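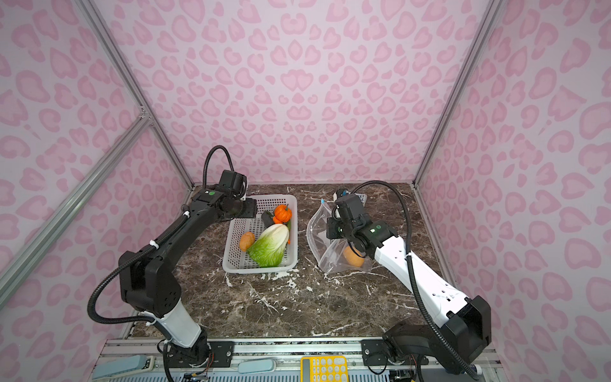 Bags, again

22 Jun 2019

I promised in April that I would write more often, and then I wrote nothing. The reason is bags. For several weeks my working day was made almost only of bags, and in the evening I had no wish to sit down and write about them. Now I am a little rested, so I will try.

For those who read here for the bicycle posts: in my job I teach robot arms by remote control. I hold two handles, one in each hand, and the two arms on the table copy what my hands do. The computer keeps everything, the movement and the camera pictures. Later other people, cleverer than me, use these recordings so that the arms can try it alone. One recording from start to end we call an episode. The project has the name Isah, and I never learned where this name comes from.

The task of this season is to take food from a basket and put it into a zipper bag. The food is toy food, an eggplant, a napa cabbage, a small pumpkin and so on. When I told my mother on the telephone, she asked if they really pay me for this. They do.

The food itself is easy. The eggplant is a little smooth and wants to turn in the fingers, but you learn where to take it. The cabbage is long and must go in with one end first, so you should decide which end before you lift it. If you decide in the air, the recording shows a robot that thinks for a long moment above the basket, and Lorenz does not like this. Lorenz Zürcher is the one who checks our episodes. He says that the arm will learn our doubts as well as our skill. I find it a strict sentence, but I think of it often.

The hard part is the bag. A bag has no shape of its own. I put it in what I believe is the same place, and the opening lies a bit differently every time. One gripper must hold the mouth open while the other brings the food, and through the handles I feel nothing at all. With my own fingers I know at once if I hold one layer of plastic or two. With the grippers I only look, and clear plastic is not a good thing to look at. In the first week I closed both layers together again and again, and then I pushed a pepper against a bag that was shut.

What helped me was an old habit from Tremcombe, where I worked before. There we did folding of cloths, and an older colleague taught me to move the hand that is not working. I mean that the holding hand should not be stiff. It should give a little, one or two centimeters, when the other hand arrives. I tried it with the bag and it became much better. The bag opens by itself a little when the weight of the fruit comes in, if you allow it.

The round orange fruit is my favorite, by the way. It drops to the bottom of the bag and stays there, and then the bag lies more quietly for the next piece. So I like to begin with it. But we are not allowed to begin always with the same one, because then the arm would learn this order as a rule. Lorenz gives us a list. When the cabbage is first on the list I take a deep breath.

We reached 3,118 episodes for the whole team at the end of this round. My own best day was 49, and I was quite annoyed, as you can imagine, because one more would have made 50. I stayed and tried the last one 3 times. Each time something was wrong - a fold in the plastic, a finger too low, and then simply my tired arms. I went home.

Some practical notes, in case a reader does the same work:

Put the chair higher than you think. My shoulders hurt for a month before I changed it.

Rest the grippers above the table between episodes, with the fingers open. If you leave them closed you forget it, and the first movement is then wasted.

Do not correct a small mistake too fast. A slow correction is a useful thing to record. A fast one looks like an accident.

Change the bag when the plastic becomes tired. I waited too long with this.

Next month I will perhaps go to Sollcombe for two weeks, to show the new people there how we do it. I have never taught humans before, only arms. I also still owe you the second part about the rear wheel, and the spoke key I ordered has finally come, so that will be next.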